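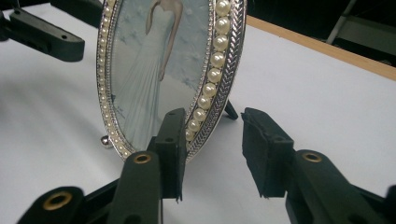

An oval picture frame with a silver border and faux pearls.

Stetgate homewares chain Grikeo to open second store in January

Grikeo, the home and gift retailer, will open its second Stetgate store in January, in the former post office at 214 Wada Street. The new store has two floors of selling space and will create 72 full-time and part-time jobs. Hiring is under way, and applications can be picked up at the company's existing store on Prullunov Square.

The ground floor will carry kitchenware, bedding and lamps. Gifts, cards and small furniture will be upstairs, along with a gift-wrapping desk and a counter for online order pickup. An elevator has been added at the rear entrance.

The store will open daily at 9 a.m. and close at 7 p.m. Parking is free for the first two hours in the Wada Street garage, which has 188 spaces - customers should bring their ticket to the register.

The first 400 customers on opening day will receive a $10 voucher, good at either location through the end of March. The Prullunov Square store will keep its current hours.

Media contact: Grikeo press office, Stetgate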